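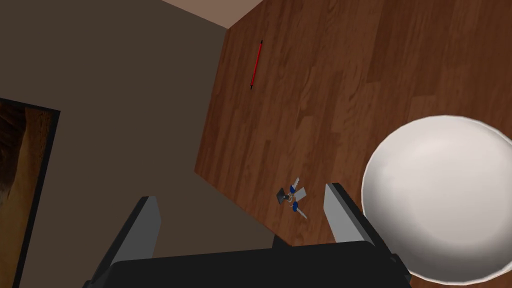 1. Background

Stanska runs a lost property and room turnover service for the Pranalville hotel. Items left on the floor get picked up, tagged and shelved before the next guest. Until March this was all done by hand by the floor staff. Now there is a plan for a gripper arm on a cart to do the picking up, tested in simulation first. Small stuff like keys and pens on wood floors is the main worry, keys are flat and stick out every wich way.

2. What we did

Two visits to the site plus one afternoon with the simulation team. Talked to staff on the early shift (start 6 am) and the late one. Also read the pickup log for June, 458 entries. Did not get access to the pay data, so nothing on wages in this report.

3. What changes for staff

Less bending. Everyone brought this up first, esp. the older workers. Knees and back.

More screen work. Somebody has to check the arm's choice when it isn't sure, keep or trash. Staff get 13 seconds to answer before the cart moves on. Most said too short.

Tagging stays manual. So the job gets split, half of it waiting for the cart. One worker told us she used to do a room start to finish and liked that, now she would just get handed things.

Blame is unclear. If a guest's keys get scratched or go missing, who signs the form? The Stanska handbook still says "the employee who found the item". Needs a rewrite before the carts come in.

4. Training

One session, slides only. Staff wanted to try the simulation themselfs, they were not asked. We think they should be, they know where things end up (next to the wall mostly).

5. Limits

Small group, one site. No night shift. Interviews were short and some were done in the hallway.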